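The Drawer, and Other Places Power Goes to Die

I have been trying to cut our electric bill since March, when it came in at 362 dollars and I said a word at the mailbox that a passing dog seemed to understand. We live in a small house. We do not run a kiln.

My first move was to blame the refrigerator, a Stindico we inherited with the place. It hums in two keys and shudders when it stops, like a bus. I bought a plug-in meter for 18 dollars, dragged the fridge out from the wall (found: one spatula, a great deal of lint, a birthday candle) and left it hooked up over a weekend. The fridge was fine. The fridge was, if anything, a model citizen. I pushed it back and it shuddered at me.

Then I got interested in standby power, the stuff that trickles away while you sleep. There are forums about this. People on them unplug their microwaves at night and speak of the microwave clock the way other people speak of an ex.
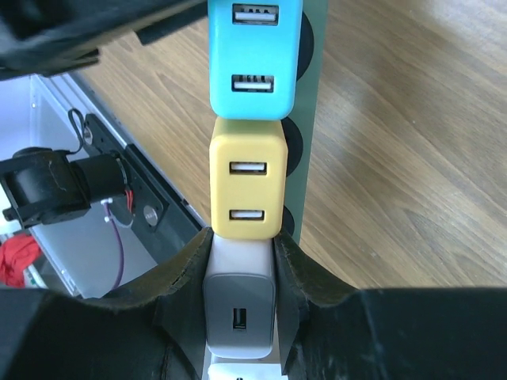
I went around the house with the meter for most of a Friday evening. The old stereo receiver pulled more while off than the bedroom lamp does while on, which I felt was rude. The printer was nearly as bad, and it hasn't printed anything since we ran out of cyan and found out what cyan costs. Phone chargers with no phone on them barely moved the number at all. I had been looking forward to being stern about the chargers.

So the receiver went on a switch and the printer got unplugged, and I sat back and waited for the next bill, which was 40 dollars lower. I was unbearable for a week. Then my wife pointed out that it had also stopped being cold.

The real culprit was the dehumidifier in the basement, a Bratevetti the size of a carry-on bag. The previous owners left it running and so did we, the way you'd leave a stranger's coat on a hook. It was set to a level of dryness suited to storing cigars or maybe parchment. I turned it to the middle setting and the basement smells exactly the same as it did before, namely like a basement.

A side effect of all this is that I now know what every plug in the house belongs to, except for the ones in the kitchen drawer. I have kept cords for phones I no longer own and for a camera that I'm fairly sure was stolen in college. I tried to throw some out and got as far as the trash can before imagining the precise Tuesday on which I'd need them. They're back in the drawer.

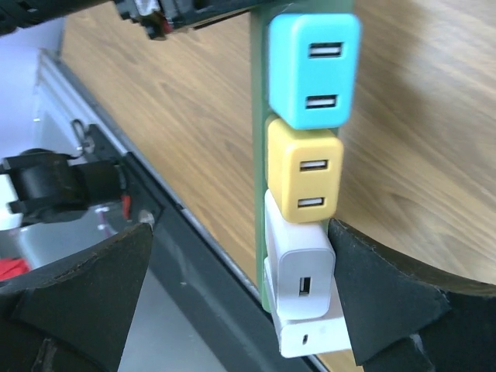
Four chargers on a green strip, none of them the problem.

The hardware store on Lusier has a bin by the door for old electronics and I have promised to take the receiver there, along with a clock radio and whatever I can bear to part with from the drawer. It's next to El Idrissi, the bakery, so the trip will cost more than it saves.

Next up is the water heater. I've already read the manual. The meter doesn't fit it.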